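# Replacing an old conveyor VFD: do I have to rewire everything, and can I keep my old settings?

Posted 31st May in Motors, Drives & Controls

Hi everyone, and thanks in advance for reading, I know I tend to go on a bit.

I look after the equipment at a small feed mill outside Zarkville. We have a bucket elevator and two belt conveyors, and the longer belt (117 feet, inclined, runs most of the day in season) is driven by a variable frequency drive that was already old when I started here. It's a Lastus, one of the gray ones with the tiny two-line display, and half of that display is now dead. Lately it trips on DC bus overvoltage when the belt is stopping. It doesn't do it every time, maybe one stop in four, and more often in the morning. I reset it and off it goes again, but I'd like to get a new drive in before the busy stretch begins in July, because if it goes for good then we are shoveling.

The supplier in Akbridge can sell me a newer model in the same horsepower. He says it's "a drop-in," but when I looked at the terminal layout it is not the same at all. The old one has start and stop on two separate push buttons (three-wire), a speed pot on the door, and a fault relay that goes back to the main panel and drops out the elevator so we don't bury the boot.

So my questions are:

- Can I reuse the existing control wiring or should I pull new?
- Is there any way of getting the settings out of the old drive with half a display?
- Is the overvoltage trip the drive dying, or something else that will follow me to the new one?

Motor is original as far as I know, 480 volt, and the cable run to it is 90 feet. I'm comfortable in a panel and I lock out properly, I just haven't done a drive change by myself before.

---

## Answer 1 (accepted)

Welcome! Please don't apologize for the long post, I wish more people gave us this much to work with.

Let me take the trip first. An overvoltage trip on stopping usually means the motor is being asked to slow down faster than the load wants to, so it acts as a generator and pushes energy back into the drive. An inclined belt normally stops quite willingly on its own, so I'd look at the deceleration time first. If somebody set it very short years ago, try lengthening it by a couple of seconds (with one eye on the elevator, since material will keep arriving while the belt coasts down). The other suspect is your incoming voltage. If your utility runs high in the morning before everyone nearby starts up, the bus is already sitting high and it doesn't take much to tip it over. Put a meter on it at the hour it usually misbehaves. If it turns out to be the supply, then yes, it will follow you to the new drive, and a line reactor is worth asking your supplier about.

As for the wiring, I'd reuse it if it's in good shape, shielded where it should be, and long enough to reach the new terminals without stretching. What I would not do is trust the wire numbers. Ring out each one and write down what it does, in plain words: "stop button, normally closed," "pot wiper," "fault relay common." Then sit down with the new manual and match by function. Watch these:

1. Sinking or sourcing inputs. Some newer drives have a switch or a jumper for it and will just sit there ignoring your start button if it's wrong.
2. The new drive may come set for two-wire control from the factory. Change it to three-wire before you hook up the motor, or you may find it restarts by itself after a power dip.
3. The fault relay. Find out if the contact is closed when healthy or closed when faulted, on both drives. Yours is protecting the elevator, so test it on purpose before you call the job finished. You want a dead drive to drop the elevator out too, so check it with the power off as well.

For the settings, count key presses using the manual's parameter list and read whatever half of the display still works. It's slow but it can be done. Really you only need a handful: accel, decel, minimum and maximum speed, and the relay function. Motor data should come off the motor nameplate, never from the old drive.

Before you start, give the bus time to bleed down after you lock out, and measure it. Don't go by the light.
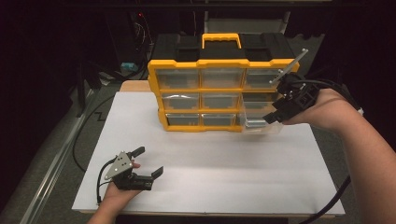 One more thing, and it's about small parts, as that is where I've lost more hours than anywhere else. Ferrules, spade terminals, jumpers, the odd little screws that hold the shield clamps, they all end up on the panel floor or in a shirt pocket. I like an organizer with clear drawers and a handle on top, as you can carry the whole thing to the panel and see through the fronts before you pull anything open. Nine drawers is plenty for a job like this one. Give one drawer over to whatever comes off the old drive, and keep it until the new one has run for a month.

## Answer 2

Agree with most of the above. I'd also megger the motor while the leads are off the drive. DISCONNECT IT FROM THE DRIVE FIRST or you'll be buying two. At 500 volts I'd want to see a good high steady reading, and if it's poor, fix that before you put a new drive in front of it.

Also at 90 feet on an old 480 motor I'd ask about an output filter. Old insulation doesn't love modern drives.

## Answer 3

We had one of those gray Lastus units at our Lamont site and ours was just the fan. Blew the dust out and it was fine. Different fault though I think, ours was overtemp. Worth a look anyway, feed dust gets into everything.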